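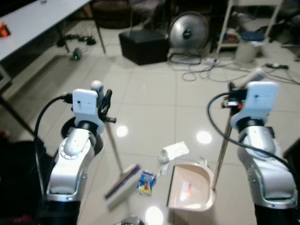

Dustpan and brush

A dustpan is a shallow, open-fronted scoop into which dust, crumbs and small litter are swept. It is used together with a broom or a hand brush and is found in most homes, shops, schools and workshops. The short-handled kind, sold with a small brush, is used for spills and tight corners. The long-handled kind is used standing up, with a full-length broom.

Parts

The pan has a flat base, two side walls and a higher back wall. The front edge is called the lip and is the part that meets the floor. On better pans the lip is thin and slightly bendy, or is edged with a strip of rubber, so that fine dust passes over it and does not collect underneath. The side walls stop the sweepings from sliding out when the pan is lifted.

The handle joins the pan at the back wall. On long-handled pans it may be fixed or hinged. A hinged pan tips backwards when it is picked up, which keeps the contents in place while it is carried to the bin. Handles may be metal, wood or plastic, and the pan and handle are often made of different materials - a plastic pan on a silver-coloured handle is a common pairing.

Brooms used with dustpans

The broom head is a block, usually rectangular, with bristles set in rows along its underside. Soft bristles suit smooth floors such as glazed tile, sealed concrete and polished wood. Stiff bristles suit rough paving and yards, where soft ones wear out quickly and leave grit behind.

A straight-headed broom can push or pull a wide strip of floor at each stroke. An angled head reaches into corners more easily but covers less ground. The width of the head matters when a pan is chosen, as a head much wider than the pan sends litter round both sides of it. A head 300 millimetres wide is a convenient size for indoor work.

Use

Sweeping normally starts at the edges of a room and moves towards an open part of the floor. The sweepings are drawn into one pile, and the pan is set down with its lip flat against the floor and facing the pile. Short, low strokes move the litter over the lip. High or fast strokes lift dust into the air and tend to flick light items past the pan.

Large, light pieces such as snack wrappers and crumpled tissues are awkward because they roll or slide ahead of the bristles. They are easier to gather if the bristles are brought down behind them and kept on the floor for the whole stroke. Many people pick these up by hand first and sweep what is left. Small scraps of paper can stick to a damp floor and may need a second pass from another direction.

A thin line of dust usually remains where the lip stood. It is removed by drawing the pan back a little and sweeping again, two or three times if need be, or by wiping with a damp cloth.

Tiled floors

Glossy tiles are easy to sweep, but they show dust and smears clearly under ceiling lights. Grit is best removed before mopping, as it scratches the glaze when rubbed and turns to a grey film when wet. Grout lines that sit below the tile surface hold fine dirt, and strokes made along the line clear it better than strokes made across it.

Furniture and loose cables get in the way of a broom. Under tables it is usual to lift cables clear or to sweep up to them and finish by hand. Bristles pulled through a tangle of cables leave fluff behind and may tug out a plug.

Care and storage

Hair and thread wind round the bristles and should be pulled out regularly. Synthetic bristles can be washed in warm soapy water and left to dry with the head hanging down. A broom stored standing on its bristles will bend them to one side within a few months. A hook or wall clip avoids this. Long-handled sets often have a clip on the pan handle that holds the broom upright.

Pans are rinsed and dried from time to time. A nicked or curled lip lets dust pass underneath, and the pan is generally replaced at that point. Some makers sell rubber lip strips separately.

Sizes

Handle lengths vary between makers. A pan handle of 900 millimetres suits many adults, while hand sets are short enough to hang inside a cupboard door.

See also

Broom
Carpet sweeper
Floor tile
Mop
Waste bin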